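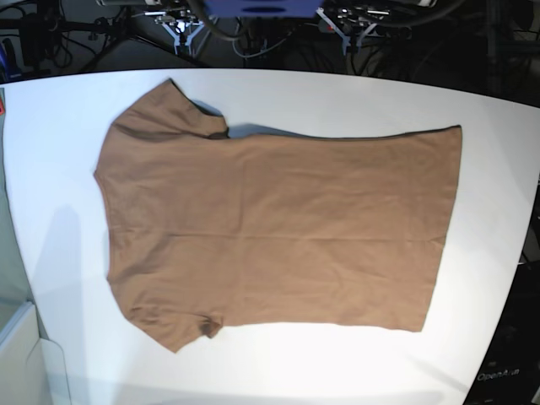 Tan short-sleeved T-shirt, laid flat.

Tuvolia Garment Care Labels, data card

Version dated 2026-08-14. Plain text transcriptions of sewn-in care labels, one record per label.

Contents
2323 records in labels.csv, UTF-8, comma separated. 47 distinct wash instructions after normalization.

Fields
label_id: integer, stable between versions
fiber: as printed, percentages kept
wash_raw: as printed
wash_norm: mapped code, see codes.csv
source: Ovora or Garside

Known problems
73 records have no fiber entry. Garside labels before June use "warm" without a temperature; these map to W0.

License
CC BY 4.0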